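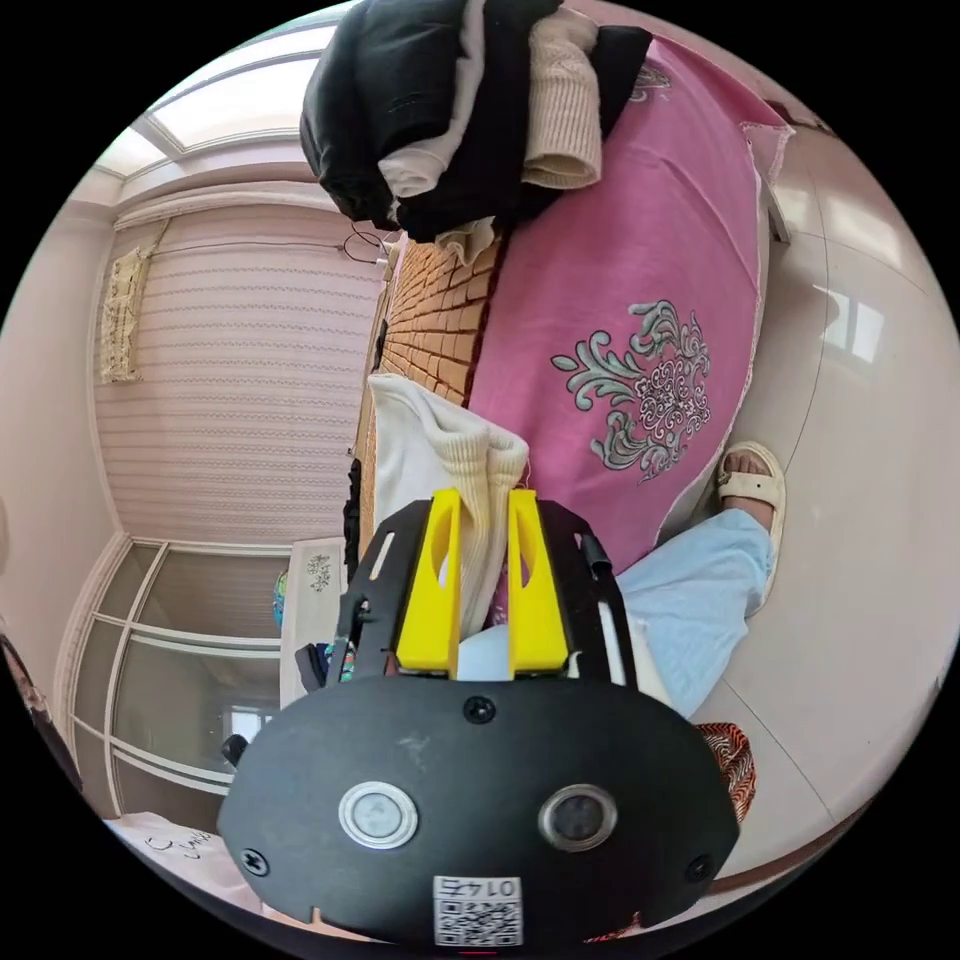

Back bedroom, tidying day. Pink bedspread, clothes still to sort.

Prultstead guest house, bedroom safety checklist with my comments
August 2020

I do this one before guests come back in September, and I write down whatever pops into my head as I go, so skip to the OK / NOT OK bits if you're in a hurry. Marks are OK, FIX or WATCH.

FLOOR

Tiles sound, no chips or lifted corners: OK
Went over the lot in bare feet, which is my very scientific method. The grout by the door is getting gray, but gray grout never tripped anybody.

Tiles not slippery: WATCH
They're glossy white and they look wonderful with the window shining in them, but a wet heel on that shine is no fun at all (ask my hip). Sandals or slippers in here, please, no socks. I've asked for a bath mat outside the shower room door so the water stays on that side.

Woven mat flat, edges down: WATCH
The tan mat with the dark red border, alongside the bed. I love it! I pressed all along the border and one corner wants to curl, so I've put it under books for the night. If it's still curling next time it gets grip tape.

BED

Frame steady, no wobble: OK
Sat on it, bounced on it, leaned on the headboard. Not a squeak. The Koler bolts I put in last year are holding up beautifully.

Bedspread clear of the walkway: FIX
The one with the big flower medallion and the pale pink fringe. The fringe is pretty, but if the spread gets pulled too far to one side it can end up right where your toes go. Pull it even when you make the bed, and tuck the foot end under.

Clothes off the bed and put away: FIX
There's a pile at the top that I'm working through: something black, the beige sweater, some white things. Knits get folded and go on the shelf, never on a hanger, they stretch. Do this before you vacuum or you'll be picking lint off everything twice.

WINDOW AND BLIND

Window opens, closes and latches: OK
A bit stiff, then fine. White frames could use a wipe.

Blind slats whole, cords out of reach: OK
I keep the pinky-beige blind closed in the afternoons or the room bakes. Pull cord is wound up on its hook now, and please leave it wound up, we get families with little ones.

Cable across the top of the blind: FIX
The black one. I don't like it there one bit. It needs proper clips, and I've ordered a bag of 5 from Skever plus 2 spares in case I split one with the hammer, as I do.

Macramé hanging secure: OK
Gave it a good tug. Hook didn't budge. It does collect dust, so shake it outside.

CABINET

Glass door panels, no cracks: WATCH
No cracks that I could find, but the lower hinge is a touch loose, and a glass door that swings on its own makes me nervous. I'll do the screws on Monday. Until then keep it shut, and nothing heavy inside.

SMOKE ALARM

Tested: OK
Loud! The dog at the Chambi place next door had opinions.

STILL TO DO

4 cable clips up (the rest go in the drawer)
Hinge screws
Check the mat corner
Finish the clothes
Copy this into the blue folder, page after the bathroom one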